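Our group logged rainfall at the Prevard school site through October and compared it with the Matar station, 7 km away. The gauge was read every morning at the same hour.

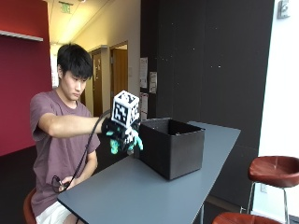 Photo: Remedios Arrieta

Prevard recorded 108 mm for the month and Matar 76 mm. Most of the difference came from two storms that moved in from the west. Both sites are below 932 m, so no snow correction was used.
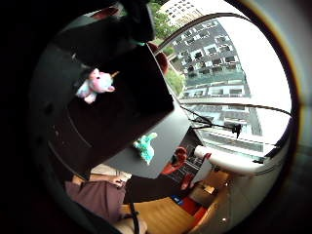 Zemari Student Reports, Issue 7

Wind loss at the gauge was not measured. We plan to add a shield before the spring readings.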